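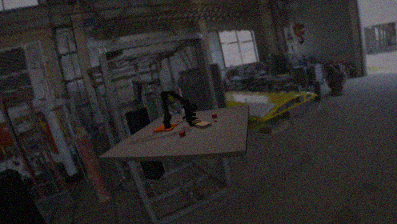

5 min read

July 20, 2020

The sourdough is dead. I am putting that first so I can stop composing the announcement in my head. It lived in a pickle jar on top of the fridge, it was named Okley after the brand of pickles, and at some point between the heat wave and my own neglect it went pink along the top. I looked up what pink means. Pink means put the lid back on and carry the whole thing out to the trash at arm's length, so I did, in my socks, and met Latrice Holloway from downstairs, who was coming in with her groceries and asked whether somebody had passed away.

I said it was just the starter. She said hers was fine. Of course hers is fine. Latrice got hers going in March, like everybody else in the building, and has since produced a loaf a week, most of which she leaves outside other people's doors with a folded note. The notes say things like "olive this time!" I have eaten every one of those loaves and resented maybe four.

My own record is eleven loaves, of which two rose. The rest had the weight and general outlook of a paving stone. I gave one to my brother-in-law and he asked what it was for.

So I've decided to be done with bread and to take up walking, which doesn't require feeding. I bought a step counter. It's a Stiltance, which sounds like a disease you get from standing in line, and it was 40 dollars, and it straps on the wrist and buzzes when you have been sitting too long. It buzzed during breakfast. It buzzed while I was reading the booklet that explains the buzzing. By noon I had 1354 steps, a good third of them spent looking for the charger.

After lunch I went out properly. Down the hill, past the closed-up movie theater, which still has the same half title on the marquee from the spring (the wind took the rest), along the canal and back by way of the hardware store. It was 84 degrees and the mask turned into a kind of warm washcloth within a block. Everyone I passed did the thing where you step into the street and nod with your eyebrows. I've become quite good with my eyebrows. I never knew what to do with the lower half of my face in public anyway, so that part of the year has suited me.

There was a line outside the hardware store with tape marks on the sidewalk, and I stood in it for a while before I remembered I didn't need anything. By then I was third and it seemed rude to leave. I bought a packet of radish seeds and a hinge.
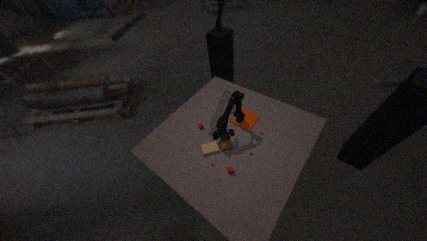

The hinge is for the bathroom cabinet, or will be, if it fits. I didn't measure. I held it up next to my memory of the old one and felt a strong sense of recognition. When I got home it was very clearly a hinge for some other cabinet, a bigger and happier one, and the door is still hanging by its bottom screw as it has been since December. I have learned to open it by lifting slightly and apologizing.

Demetrius Boateng called at four to ask if I'd finished the Sakalauskas. This is the novel our book group picked back when we thought we'd be meeting over it in somebody's living room with cheese. It's long and Baltic and as far as I can tell everyone in it is named after the same grandfather. I said I was "well into it." I am on page 40. I've been on page 40 since Memorial Day, and I know page 40 very well. There's a horse on it, and a widow who won't sell the horse, and I'm on her side.

Demetrius, it came out after ten minutes of the two of us being vague about the themes, is on page 26. He hasn't reached the horse. I told him he had something to look forward to, and we agreed that we would both say the translation was a problem if anyone asked. Then we talked about his mother's hip and whether you can freeze cherries with the stones in. He thinks yes. I think you can freeze anything, it's the thawing where you find out.

He also wants the group to switch to a board game called Zamum that can be played over video. I asked how long a round takes and he said it depends on the weather, and I still don't know if he meant the weather outside or some weather in the game. I said I'd think about it. I won't, but I'm fond of him and he sounded lonely.

Planted the radishes this evening in the pot where the basil used to be. The packet says they come up in under a week and are "ideal for children." We'll see how they do with me. Too hot for radishes, probably, and it's the wrong side of the building, and I may have put them in twice as deep as you're supposed to, but the watering took me back and forth to the kitchen six or seven times and the Stiltance gave me a little star for it.

There was a loaf outside the door when I went to take the recycling down. Rosemary. The note said "sorry for your loss." I ate half of it standing at the counter with too much butter, and then the wrist buzzed, and I took it off and put it in the drawer with the hinge.

Tomorrow: dentist's office about the bill, sheets, page 41.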